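Cable swap returns to Besnard hall in September

2018-08-18

If you have a drawer full of mystery chargers (I have two, and a shoebox), good news – the Wunis cable swap is coming back in September, and this time it gets the big room at Besnard hall instead of the hallway by the coats.

I dropped in on Albane Caron this week while she was getting ready. She started the swap last year with one bin and a hand-lettered sign, and 45 people came! Her rule is simple: bring what you don't use, take what you need, and please, please untangle it first. Black power cords and thin wires always end up in the same knot, she told me, and she spent most of last year's swap picking them apart with a crochet hook.
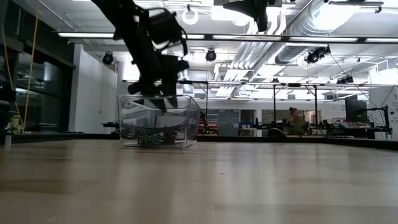

Do you have to bring something to take something home?
Anyone can walk in empty-handed and leave with a cable, though Albane does ask that you stick to three per person until the last hour.

Doors open at 11 and the whole thing wraps up when the bins run low. Wilia, the repair shop on the corner, is lending a tester so you can find out if a cord still works before you carry it home. Anything left over goes to Rindov for recycling – bare wire too, but no batteries and no light bulbs.

I'm bringing the shoebox. If anyone has the charger for a very old cordless drill, come find me, I've been looking for some 20 months now.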